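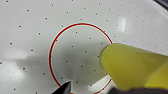

La pierre de nettoyage Flurik est une pâte blanche, un peu granuleuse, qui sent vaguement le citron et beaucoup la craie. Elle se présente en pot de 187 g avec une éponge dont nous ne sommes pas particulièrement fiers. Elle enlève le gras, le calcaire, le thé, les traces de feutre et une partie des illusions que l'on avait sur la couleur d'origine de son évier. Sur un plateau blanc brillant semé de petits points noirs en rangées, avec un cercle rouge par-dessus, on la passe à plat, en couche mince, et l'on évite d'appuyer sur le tracé. Ailleurs, on peut se défouler un peu plus.

Nirkska la fabrique depuis assez longtemps pour que l'étiquette ait changé trois fois. La recette a changé une fois, en octobre, quand nous avons retiré le parfum « brise alpine » à la demande générale. Les amateurs de brise alpine se sont manifestés ensuite, par écrit. Nous conservons leurs lettres dans un classeur.

Composition : argile blanche, savon végétal, carbonate de sodium, glycérine, essence de citron. L'argile fait l'essentiel du travail. Le savon passe derrière et la glycérine empêche le tout de devenir une brique, du moins si l'on referme le couvercle.
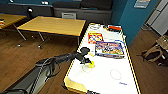 Si malgré tout la pâte a durci, une cuillère d'eau tiède et une nuit de repos suffisent en général. Ne la mettez pas au micro-ondes. La question nous est posée plus souvent qu'on ne le croirait, et la réponse reste non.

Surfaces acceptées : inox, émail, faïence, verre, plastiques rigides, stratifié.
Surfaces à essayer d'abord dans un coin : plastiques brillants, laque, chrome, tout ce qui a été peint par un beau-frère.
Surfaces refusées : aluminium brut, marbre, bois ciré, écrans, carrosserie de collection.

Pour les grilles et les intérieurs d'appareils de cuisson, attendez le refroidissement complet, étalez, laissez agir un quart d'heure et rincez deux fois. La seconde fois, c'est pour l'argile, qui aime se loger aux croisements des barreaux et réapparaître au moment du gratin.

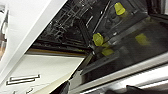
Gaurav Malhotra nous écrit que la pâte a rattrapé une plaque qu'il croyait perdue, mais que le couvercle du pot s'ouvre mal avec les mains mouillées, et qu'une pâte à nettoyer s'utilise rarement avec les mains sèches. Il a raison. Le nouveau couvercle, plus large et strié, est à l'étude chez Chaturvedi, notre fournisseur, qui étudie soigneusement.

Mode d'emploi

Humidifiez l'éponge, essorez-la, frottez-la sur la pâte. Une noisette suffit. Les gens en prennent une noix.
Passez en cercles sur la surface, sans eau supplémentaire.
Rincez à l'éponge propre, puis essuyez avec un chiffon sec.
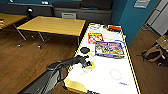
Formats et recharges

Pot de 187 g, éponge comprise.
Recharge de 1000 g en sachet, sans éponge, ce que certains considèrent comme un avantage.
Lot de 100 éponges Tuvow, pour les collectivités et les pessimistes.

Conservation à l'abri du gel, couvercle fermé. Ne pas avaler, malgré le citron.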